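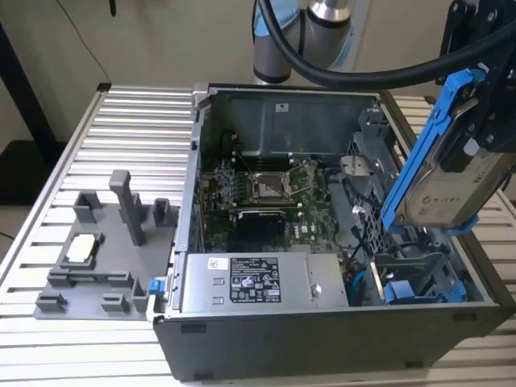
Can you freeze colostrum in old milk bottles and just run it under the hot tap when a calf turns up at midnight, someone asked under my last calving post, because that's what they'd always done and they'd lost two calves this season. Well, the bottles aren't a disaster, but the hot tap might be! I promised I'd write up how we do ours, so grab a cuppa.

We milk a small herd out past Mumcombe and calve from the end of May, so by then I want a decent stash in the chest freezer. I started out doing it very badly (ice cream tubs, no labels, you name it) and this is where I've ended up.

What you'll need

A Brix refractometer
Zip-lock freezer bags, the heavy ones
A jug and a funnel that only ever get used for this
A permanent marker
A flat tray that fits in your freezer
A thermometer you trust

Step 1: Get it early

Milk the cow as soon as you can after she calves. The good stuff drops off quickly, and by the second milking it's already a lot weaker. I only keep first milking for the freezer. Second milking goes straight to the older calves, who think it's Christmas.

Clean teats, clean gear, clean bucket. I know, I know, but bugs in colostrum stop the calf getting the benefit of it, and a dirty bucket at five in the morning is still a dirty bucket. Leave out any cow that's crook, has blood in her milk or is on your Johne's list.

Step 2: Test it

Put a drop on the refractometer, close the lid, hold it up to the light and read the line. I freeze anything from 22 up. The best I've had was a 30, from a grumpy old Jersey cross who kicked the jug over straight afterwards. You can't pick it by colour, by the way. I was sure I could until I bought the refractometer, and I've had thick yellow colostrum come in very ordinary.

Rinse the glass with cool water between cows and check it reads zero on clean water now and then. Mine is a Sotell I got from the Grutine store in town and it's been fine, though the little rubber cap went missing in the first week.

Step 3: Bag it flat

I put 800 mL in each bag, squeeze the air out and lay them flat on the tray. Flat bags freeze faster and thaw faster, and once they're hard you can stand them up like books. Write the cow's number, the Brix and the month on the bag BEFORE you fill it. Marker doesn't take on a wet bag, ask me how I know.
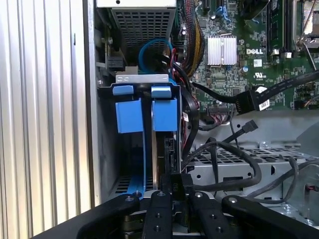
Get them into the freezer within the hour if you can. If you can't, the fridge will hold it for a day or two with a lid on. Don't top up a bag with warm colostrum from another cow. A dozen bags is a comfortable start for us, but last year I was down to 11 before we were even properly going and got a bit twitchy.

Frozen, it keeps for a year. I clear out whatever's left before the new season and feed it to the bigger calves.

Step 4: Thaw it gently

Fill a bucket with water at 50 degrees and drop the bags in. Swap the water when it cools and give the bags a bit of a squish as they soften. Any hotter and you start to cook the antibodies, and then you may as well feed them custard. Same goes for the microwave, so please don't.

You want it at body temperature when it reaches the calf, 38 or 39 degrees. Check with the thermometer, as a cold hand at midnight will tell you all sorts of lies.

Step 5: Feed it

Sooner is better, and within the first few hours if you can manage it. If the calf won't suck and you haven't used a stomach tube before, get your vet to show you in daylight. Anything thawed and not drunk gets tipped out, and it doesn't go back in the freezer.

I've got a Marino teat feeder for the slow drinkers, and I pull the teats off and scrub them after every feed. Hot water straight away makes the milk stick, so it's a lukewarm rinse first, then hot with detergent, then upside down on the rack to dry.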